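4.2 Unrecorded rent discounts among market traders

Tenants of the covered market at Broncombe were asked how they settle their monthly stall rent and whether a lower sum is accepted when no receipt is issued.
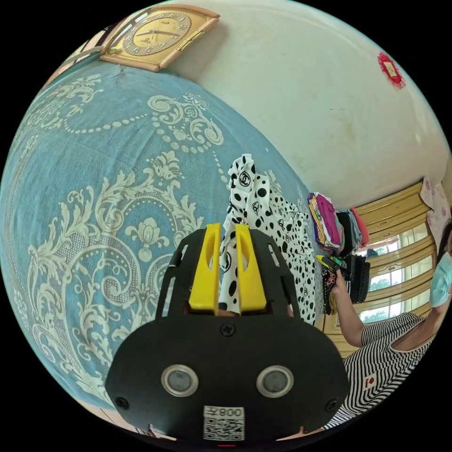
Figure 2. Gripper holding a piece of fabric.

Leonor Sequeira replied that the reduction is rarely put in writing, and that a tenant who asks for a receipt is simply quoted the full amount. She added that she had taken the lower price since January and saw it as part of the lease.

The rent ledgers kept by Calado, the managing firm, contain 2773 entries for the period studied. These were compared with the tenants' own notes. Where the two differed, the gap was up to 300 pounds a month, and the ledger gave the lower sum in all but two cases. Both of these concerned stalls that had changed hands during the period.

Card payments show no such gap. The tax office can obtain card records directly from the payment provider, whereas cash rent is known to it only through the landlord's return. Penalties at present fall on the landlord alone. The treatment of tenants who knowingly accept a discount is taken up in Section 5.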